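3.2 Sorting the pottery from the lower terrace

Readers who know the earlier reports from Badora will remember that the lower terrace was first opened in 2011, and that the pottery from those first weeks was bagged by trench and not by layer. We have spent many happy (and some less happy) evenings trying to put that right. The lower terrace has since given us 1389 sherds that can be tied to a known layer, and it is these, and only these, that we use in the discussion of dating below. The older bags are still worth a look for their shapes and surface treatment, and Mattes Grube has been kind enough to go through them again with fresh eyes, but we would not want to hang a date on any of them.

Each sherd was first given to one of the fabric groups set out in Section 2, then checked a second time by a different member of the team, working without sight of the first result. Where the two readings did not agree, the piece was talked over at the table until we settled on a group or agreed to leave it unplaced. It is slow work, and we are grateful to everyone who kept at it through November.
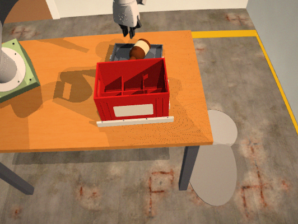

Figure 4. Rendered view of a divided red crate with a blank label, on a wooden table.

The cooking wares turned out to be the most useful part of the collection. Rims with a short inward fold are common in the layer just above the paved floor and become rare higher up, a pattern very much like the one we described at Brirum, a day's walk to the south. We are inclined to think that the two villages were getting their pots from the same makers, or at least from people who had learned the craft together, although the clays will need proper testing before we can say so with any confidence.

Storage jars are another matter. Only 15 could be joined well enough to give a full profile, and several of these come from a single pit beside the north wall, so they may tell us more about one household than about the village as a whole. We return to that pit in Section 4.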